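Forty Seconds of Applause for a Man Who Burned Rice

I have now watched all of the new season of Giria, the singing competition where the contestants are hidden inside enormous padded costumes, and I have a complaint about the clapping.

You know the kind of show. A person dressed as a walrus comes down a staircase sideways. The walrus sings a ballad. Four judges, who have met perhaps every other person in the business, pretend to be stumped. Is it a weatherman? Is it a retired goalkeeper? One of them always says "I feel like I've had dinner with this voice," which is a sentence I have been trying to work into my own life since June.

I don't mind any of that. I like the walrus. My problem is that the studio audience stands up for everything. They stand for the walrus. They stand for the host when he comes back from a commercial. In the semifinal they stood for a clip of somebody's dog. If you are on your feet by the opening titles, you have left yourself no place to go later on, short of climbing on the chair.

When I was a kid, my aunt took me to a taping of a game show called Stallevetti, which ran locally and had a prize budget of maybe one toaster per week. A man with a headset taught us how to clap. He was very serious about it. Hands up by the chin, quick, no whooping unless he made a circle with his finger. I whooped early and he looked at me in a way I can still summon if I'm having trouble falling asleep. But nobody stood, because the seats were the folding kind and there was a real risk of losing yours.

The show did 2 tapings a day, so the crowd for the second one was mostly the crowd from the first one with their coats swapped around. My aunt wore her scarf as a hat. We won nothing. It was the best afternoon of my childhood.

Anyway, Giria. The final went out last month and ran so long that I made dinner, ate dinner, and washed the pan before the walrus took his head off. He turned out to be the guy who burned the rice on Zivita, the celebrity cooking show. That was his whole claim to fame. The judges screamed. One of them fell off her stool, although she fell off it in week three as well, and I have my suspicions about the stool.

Then they stood. All of them, audience and judges, for what my kitchen clock says was forty seconds. For the rice guy! I had nothing against him, and he had a perfectly decent baritone under all that foam, but I remember the rice. The rice was black.

I brought this up with Naveen Yadav, who shares my couch on finale nights and is far too forgiving about television. His position is that people have paid for parking and want to feel part of something. My position is that I have also paid for parking, at many events, and have managed to stay seated at most of them. We went back and forth until almost midnight. He then admitted he had voted for the walrus 10 times, which I feel should have been disclosed at the start.

What I'd like is one season with a normal crowd. Let them clap when it's good and cough when it isn't. Let a judge make a joke that just lies there on the floor. The old Onu talent hour used to have silences you could park a bus in, and when somebody finally got a big hand on that show, you sat up and paid attention. I still remember a woman who played two recorders at once. I couldn't tell you a single thing the runner-up on Giria sang, and I heard it three weeks ago.

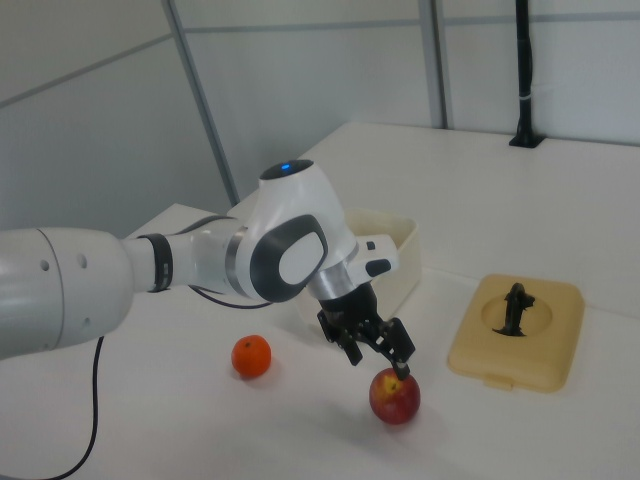
Lai-ching Shih wrote in to say that I have it all backward, and that the standing is the only exercise those people get in a five-hour taping. She went to one of the early rounds and says the crowd was kept in place through four versions of the same entrance because the walrus kept missing the bottom step. By the third one, she says, they would have given an ovation to a fire drill. She also claims the judges' stools are bolted down, so now I have more questions about week three than I did before.

Fine. I withdraw maybe a third of my complaint. I am keeping the part about the dog.

Next season starts in the spring, and the rumor is they're adding a fifth judge, which means a longer desk and one more person pretending not to recognize a weatherman. Naveen has already asked whether he should bring the chips. He should, and he should tell me up front who he's voting for.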